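Eight Bakeries, One Loaf: How the City's Rye Gets Its Sour

Rye bread is sold in this city under a dozen names, and most of it is wheat bread with caraway in it. A loaf with more than half its flour from rye behaves differently at every stage, from mixing to slicing, and only eight bakeries inside the city limits make one every day. We bought from all of them over two weeks in April, tasted each loaf on the day of baking and again on the third day, and asked the bakers for their formulas.

The best known is Valtero, on the north side, where the line on Saturday mornings reaches the dry cleaner. Its house rye has 2,349 online reviews, more than any other bread shop in town, and a large share of them complain that the loaf is dense. It is supposed to be. Rye has little usable gluten. The crumb is held together mostly by starch and by gums called pentosans, which take up a great deal of water and trap very little gas. A tall, airy rye is a rye that has been cut with something else.

Water is where the eight shops differ most. Valtero mixes at 82 percent hydration, meaning 82 pounds of water to every 100 pounds of flour. The dough is shaped with wet hands and proofed in tins. Numard, a smaller shop near the river, mixes drier and bakes free-standing rounds on the oven deck. The Numard crust is thicker and darker, and the slice holds up better under butter. By the third day it had dried noticeably at the cut face, while the Valtero loaf had improved.

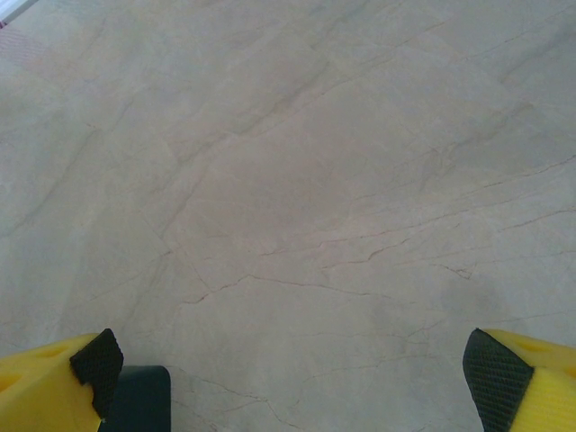 Kayode Onuoha would put the difference down to the sour, and holds that water gets too much of the credit: a starter fed on a stiff schedule and kept cool gives more acetic acid, a sharper taste and a firmer crumb, and a baker who ignores this can change the hydration all year without fixing the bread.

The chemistry supports at least part of that. Rye flour is rich in amylase, an enzyme that breaks starch into sugar. If the dough is not acid enough when it enters the oven, the enzyme keeps working as the temperature climbs and the center of the loaf turns to paste. Acid slows it down. A commercial rye that uses packaged yeast alone will often include a dried souring agent for the same purpose, and the flavor is flat by comparison.

Ekpo runs its sour in three stages over 13 hours, each at a different temperature, with the last stage the warmest. The result was the most balanced loaf we tried, tart at first and then malty, with no gumminess at the base. It is sold by weight and will be cut to order. Ask for a half if you live alone, and do not ask for it sliced on the first day. The crumb needs a full night to set, and the blade drags.

Indar is the outlier. It bakes a whole-grain pan loaf at low heat overnight, in covered tins, with cracked rye that has been soaked beforehand. There is almost no crust. The color comes from the long bake, and no molasses or caramel is added. We found it too sweet for ham and very good with smoked fish. Supply is limited, and it was gone by noon on two of our three visits.

The remaining four shops buy from the same regional mill and use similar formulas, with caraway optional at two of them. All four are sound everyday breads. Differences between them were smaller than the differences between one day's batch and the next.

For storage, paper is adequate for two days and a cotton bag for longer. Refrigeration speeds staling in rye as it does in wheat. Frozen in slices, the Valtero and Ekpo loaves toasted well straight from the freezer, and the Indar loaf needed a second cycle in the toaster.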